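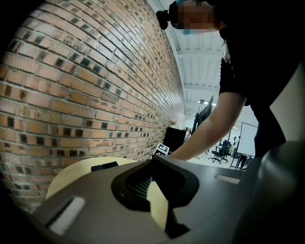 Havwood collects grasping examples in Prumovcombe

Robotics firm Havwood has started a new round of data collection at its Prumovcombe office, where staff use hand-held grippers to record everyday tasks for a learning system called Garrido.

The company said Friday that it has recorded 157 sessions since March. Each lasts up to 15 minutes and covers a single job, such as stacking cups or folding a cloth. A camera on the gripper records the motion -- no robot arm is needed at this stage.

Sessions are checked before they go into the training set. Recordings in which the camera loses track of its position are dropped and the task is done again.

Havwood plans to add 3 more sites, starting with a shared workshop in Drirendale. The first tests of Garrido on a robot arm are due in 9 weeks.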